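What Is a Mezzanine?

Some buildings have a floor that does not go all the way across. You walk in, look up, and see a railing with more room behind it. In front of the railing there is nothing but air, all the way to the ceiling. That extra, partial floor is called a mezzanine. You say it like this: MEZ-uh-neen.

The word came into English from French and Italian. It goes back to a word that means "middle." That makes sense, because a mezzanine usually sits in the middle, between the main floor and the ceiling.

You may have been on one already. Some theaters have seats on a mezzanine. Some libraries keep bookshelves on one. Many workshops, stores and offices have them too, mostly in buildings that were made with very tall rooms.

Is it a real floor?

Yes and no. You can stand on it, put desks on it and work there all day. But it is open to the room below, and it covers only part of that room. A full second floor would shut off the tall space and turn it into two ordinary rooms, one on top of the other.

People who plan buildings often do not count a mezzanine as a full story. A building with one main floor and a small mezzanine may still be called a one-story building. The rules about this are different from place to place, and so is the size a mezzanine is allowed to be.

Why build one?

Suppose a company called Zudari moves into an old storage building. The floor is big, but after a few months it is full of desks and shelves. The ceiling is high, and all that space overhead is not being used.

Zudari could move to a bigger building. It could also build outward, if there is land next door. Or it could build a mezzanine, and use some of the air it already has.

Let's try the numbers. Say the main floor is 1395 square feet. A square foot is a square that is one foot long on each side, a little bigger than a sheet of notebook paper. Now say the mezzanine adds 465 square feet. That is one third of the main floor. Together they make 1,860 square feet, and the building has not gotten any wider.

There is also the space underneath. The bottom of a mezzanine makes a lower ceiling for part of the room below. With a few walls added, that part can be used for smaller rooms, such as closets, offices or a place to eat lunch.

What holds it up?

A mezzanine has to carry its own weight, plus the weight of people, furniture and anything else up there. Builders call this weight the load.

The floor you walk on rests on beams. A beam is a long, strong piece that lies flat, from one side to the other. It can be made of steel, wood or concrete. The ends of the beams rest on something that goes down to the ground. Sometimes that is a wall. Sometimes it is a column, which is a strong post that stands straight up.

The load travels in order. Your feet push on the floor. The floor pushes on the beams. The beams push on the columns or walls, and those push on the foundation under the building. Engineers call this a load path. Every part of the path has to be strong enough.

You can make a small one at home. You need two stacks of books the same height, a ruler and some coins. Lay the ruler across the gap between the stacks. The ruler is your beam and the books are your columns. Put coins in the middle, one at a time, and watch the ruler from the side. Then push the stacks closer together and try again. The same ruler bends less when the gap is shorter. That is one reason big floors often have columns partway across and not only at the ends.

Railings

The open edge of a mezzanine needs a railing or a low wall. Without one, a person could step right off.

A railing has several parts. The top rail is the part your hand rests on. The posts hold it up and are fastened tightly to the floor. The space between the posts is filled in with bars, cables, mesh, glass or solid panels. In many places there are rules about how big the gaps can be, so that a small child cannot slip through.

Metal is a common choice. It is strong even when it is thin, so you can still see past it. It is often painted, and black and white are both popular colors.

Railings are not for climbing or sitting on, and nothing should be balanced on top of one. A water bottle that falls from a mezzanine can hurt somebody below. Some railings have a short strip along the bottom called a toe board. It keeps tools, pencils and other loose things from being kicked over the edge.

Getting up and down

Most mezzanines have stairs. The stairs take up floor space, so builders think hard about where they go. A straight staircase is easy to use but long. A staircase that turns takes a different shape and may fit better in a corner. A spiral staircase takes the least floor, but it is hard to carry a box up one.

Stairs do not work for everyone. A person who uses a wheelchair needs an elevator or a lift to reach an upper level. Many buildings must have one, depending on the size of the building and what it is used for.

People also have to be able to get out quickly in a fire. On a large mezzanine, that can mean two sets of stairs, placed far apart.

Lighting a tall room

A tall room is harder to light than a short one. Light spreads out as it travels, so a lamp high on the ceiling looks dimmer by the time its light reaches your desk. If you move a flashlight away from a wall, you will see the same thing. The bright spot gets bigger and weaker.

Designers have a few ways to deal with this. They can use more lights, or brighter ones. Round lights can be set into the ceiling, and long, narrow lights can be put in rows. The area under the mezzanine usually needs lights of its own, because the floor above blocks the ones on the main ceiling.

Color helps too. White walls and a white ceiling bounce back most of the light that hits them. Dark walls soak it up. In a white room the same lamps seem to do more work.

Then there is daylight. Tall rooms have space for tall windows, and light from a high window can reach deep into the building. On a sunny day in July it may be bright enough to leave some lamps off.

Warm air goes up

Warm air is lighter than cool air, so it rises. In a room with a high ceiling, the warmest air collects near the top. If there is a mezzanine up there, the people on it may be taking off their sweaters while the people downstairs are putting theirs on.

You can test this in any building with an open upper level. Take two thermometers. Put one on the main floor and one upstairs, both out of the sun. Wait 10 minutes and read them. Suppose the lower one says 71 degrees and the upper one says 74. That is a difference of 3 degrees, in the same room, at the same time. Write down your own numbers and try again at another time of day.

An air conditioner mounted high up can cool the air where it is warmest. Many have a louver, a slat that can be tilted to send the air in one direction. Cool air is heavier and sinks, so it does not have to be blown straight down. Ceiling fans can also help by mixing the warm air and the cool air together.

Sound

Sound moves through an open room easily. If you drop a book on a mezzanine, people downstairs will hear it. If they laugh, you will hear that too. Hard surfaces such as bare walls and metal bounce sound around and make a room echo. Soft things like carpet, curtains and thick panels soak some of it up.

This is the part people complain about most – it can be hard to find a quiet corner. A room with real walls and a door, tucked under the mezzanine, is a good place for phone calls.

Words to know

Beam: a long, strong piece that lies flat and holds up a floor or roof.

Column: a strong post that stands straight up and carries weight down to the ground.

Foundation: the part of a building that sits in or on the ground and holds up the rest.

Load: the weight that part of a building has to carry.

Louver: a slat that lets air through and can be tilted to aim it.

Partition: an inside wall that divides one space from another.

Story: one full level of a building.

Something to try

Draw a room in your school that has a high ceiling, such as the gym or the cafeteria. Draw it from the side, as if one wall had been taken away. Now add a mezzanine. Show what holds it up, where the railing goes and how people will get there. Decide what the upper level is for and what goes underneath. Then draw the lights, and check whether any part of the room has been left in the dark.

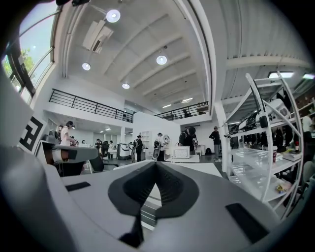
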